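Selling the house contents in Dromuvville, part two

December 18, 2021

I said in November that I would write up how the rest of the clear-out went, so this is that post. If you missed the first one, I am moving out of a house I have rented for a long time and into a two-room apartment in Belau. Most of what I own will not fit. I have been selling, giving away and dumping things for weeks.

The big furniture went first. The couch sold in a day. The bed frame took longer, and I ended up dropping the price twice. The bookcase went to a woman who came with a van that was too small, and she drove home with the back doors tied together with rope.

I had set a target of $2000 for everything, which would cover the deposit and the van. After the couch, the bed frame, the bookcase and the washer I had $700. That told me the target was too high. Used furniture is worth very little and I had been looking at asking prices instead of what people pay.
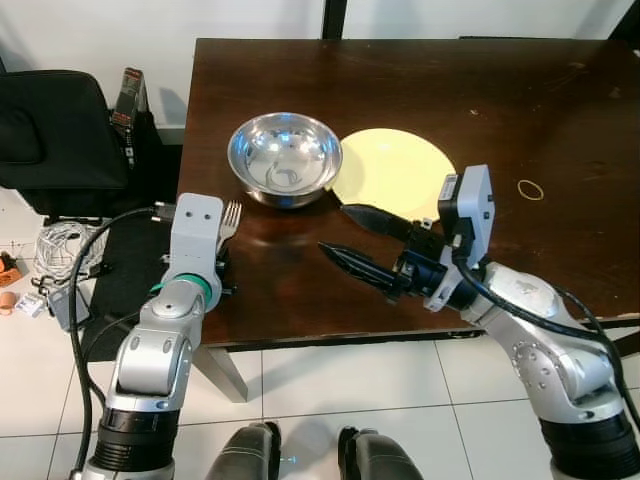 The bowl and the yellow plate.

I used two sites to sell. Clident is the one most people around here use. It is free to list, the messages come fast, and most of them say "is this available" and then nothing. I started replying with the pickup times and the street and left it at that. The people who wanted the item picked a time. Pant charges a small fee per listing and gets fewer messages, but almost everyone who wrote to me there showed up. For anything over $60 I would use Pant again. For anything cheaper the fee eats too much of it.

A few notes on listings. Put the measurements in the first line. Say which floor you are on. Say whether you will help carry. I left that last one off the washer listing and had a long argument on the front steps with a man who thought delivery down the stairs was included. We carried it together in the end and I have had a sore shoulder ever since.
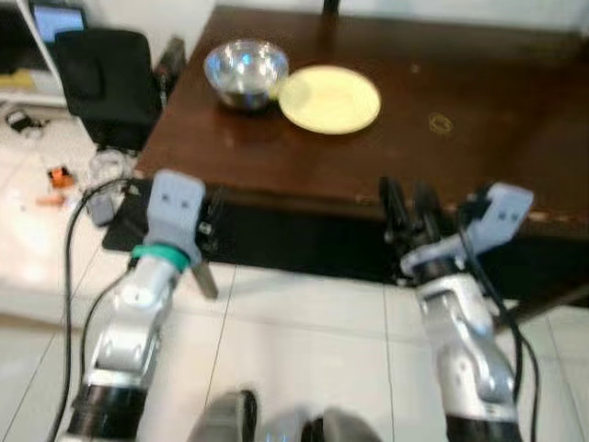 Tables are hard to sell. Everyone who wants one already has one, and the ones who don't are looking for something smaller. I listed mine three times with different wording. The first listing said "good condition," and a buyer came, looked at it and left, and I understood why. The front edge is worn and chipped, and you notice it as soon as you stand next to it. The second listing mentioned the edge and got no replies. The third said "solid, chipped along the front, would suit a workshop" and got four. I should have started there. People don't mind damage if you tell them what the thing is still good for.

The kitchen was the slow part. It looks like a small room until you empty the cupboards. I went through it shelf by shelf over several evenings and made piles. I kept one good knife, one saucepan with a lid, the kettle and the cutting board. Glasses went to the thrift store, along with a waffle iron I had used once. Plastic tubs without lids went in the recycling. Lids without tubs went too, and there were more of those. 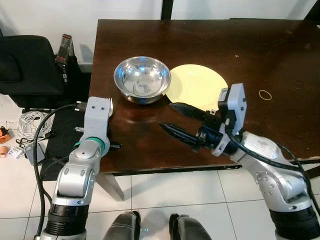

I don't miss much of what went out of the kitchen, but I did go back and forth on mixing bowls. I had a nest of glass ones that looked nice and weighed too much, and I had plastic ones that smelled of onion. Both are gone. What I kept is stainless steel with a wide rolled rim, so there is something to hold when you tip it. It does salad, pancake batter and bread dough, and it can take being dropped. In an apartment kitchen with one shelf I don't see the need for a second.

The paperwork took one afternoon and a borrowed shredder. I had phone bills going back to two phones ago. I kept the tax papers, the lease and the warranty for the fridge, which is coming with me.
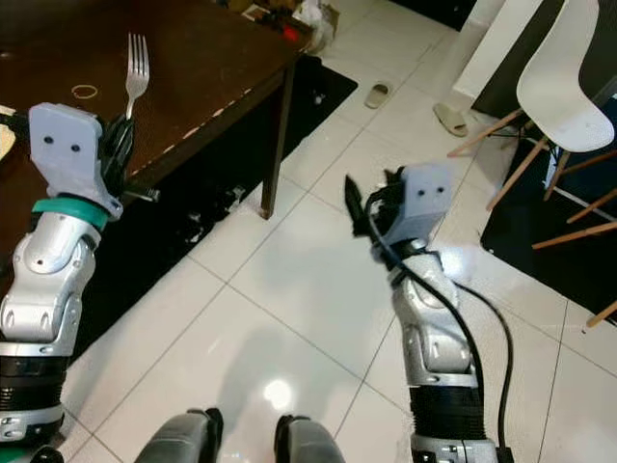
Silverware was the last drawer I sorted. I had bits of five or six sets, none of them complete, and had never thought about it until I laid them all out. I decided on four of each and gave the rest away. The forks were easy to choose. I kept the plain silver ones with four tines and let go of the three-tined ones that never picked up peas. Small stuff like rubber bands went in one envelope, and the envelope went in the box with the tape and scissors.

The van is booked for the morning and the keys get handed over the same evening. I still have a floor lamp and a set of shelves on Clident if anyone in Dromuvville wants them. Pickup only, ground floor, and I will help you carry.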